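Planning for Parts That Look Alike
June 11, 2019

The software group at Dirkulley has spent two years on one layer of code. It is called Fidemo, and it sits between the cameras and the arm controller. The lead developer, who asked that we keep to the work and leave names out, talked with us in the Prunau lab.

"People assume we write motion code," the developer said. "Most of what I write is bookkeeping. Which part is which, where was it last, do we still believe that."

Matching parts cause the most trouble. A detector finds two brake pads and gives each a number, and when the arm moves, the numbers can swap. Until February the planner took whatever number it was given. Now it keeps its own record and compares it with each new set of detections.

"If a pad is in the fingers, it can't also be on the floor," the developer said. "That sounds silly to write down, but the old code had no rule for it."
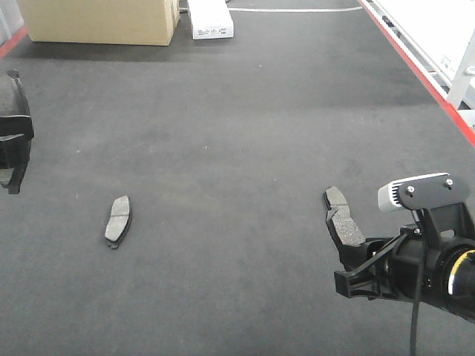
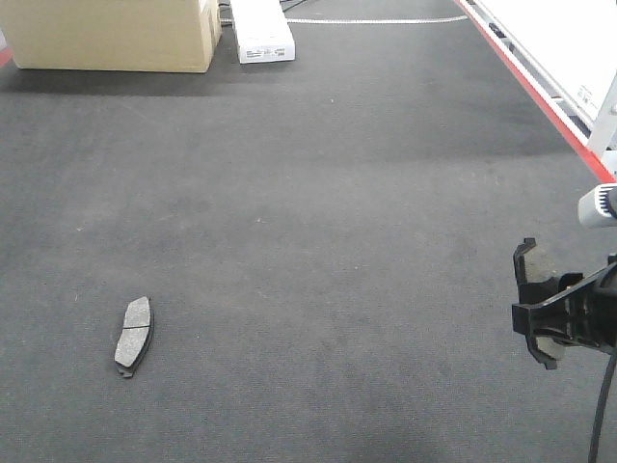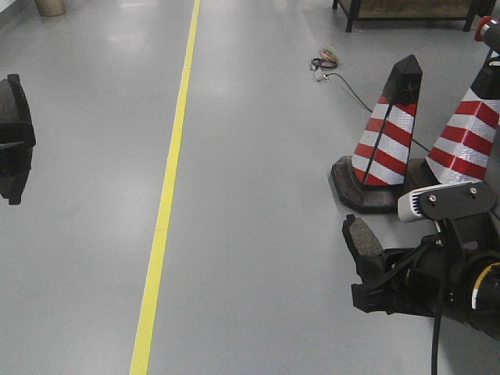 The record is kept as a plain table. Every entry has a position, a confidence score out of 100 and the time it was last confirmed. When the score drops under 70, the planner stops using the entry and asks for another look. The developer picked that limit by replaying 367 logged runs with different values.

"I wanted something smarter," the developer said. "The fixed number did better than the two clever versions I tried, so it stayed."

Cables are still unsolved. Fidemo treats a cable as a region to keep out of, with a margin of 30 millimeters on each side. That is safe but slow, and the arm sometimes takes a long way around.

The replay tool came over from an older project, Sulemana, and was rewritten to step through a log one decision at a time. The developer uses it every day – more than the simulator, by a wide margin.

"With the simulator I find the bugs I already thought of," the developer said. "The logs have the other ones."

Next on the list is the handoff between two arms, where each planner currently keeps a separate table. The developer wants one shared table and expects the locking to be the hard part.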